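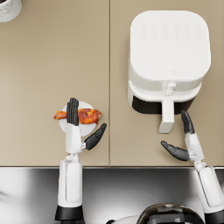 Small claims court is the one corner of the law where you are expected to show up alone and make sense, and most people manage about half of it. I spent 23 years as a clerk watching tenants, roofers and former roommates lose cases they should have won. Most small claims start at home, over ordinary household property. If an appliance came with a warranty and the seller won't honor it, you have a claim, provided you can find the paperwork.

Start with the demand letter. Keep it to one page. Say what happened, what you are owed and when you expect to be paid. Leave out your opinion of the other person's character, however well researched. Send it by certified mail and keep the receipt.

Next, get the name right. If you dealt with Patix but the business is registered to somebody named Kaczmarczyk, the form may need both. Your state's business registry is usually free to search. A judgment against a name that doesn't exist is suitable for framing – and for very little else.

Then file. Ask the clerk for the fee schedule and the rules on service. The clerk can tell you which form to use but can't tell you whether you'll win, and asking 3 times won't help.

For the hearing, bring three copies of everything: one for the judge, one for the other side, one for you. Put your texts in date order. I once saw a man hand up 116 pages of messages, of which two mattered, and he couldn't find either.

When your turn comes, lead with the amount and the reason. "He owes me $57 for the deposit on a ladder" is a fine opening. Your childhood can wait for the appeal.

If you win, collecting is a separate job. Ask for the collection packet on your way out.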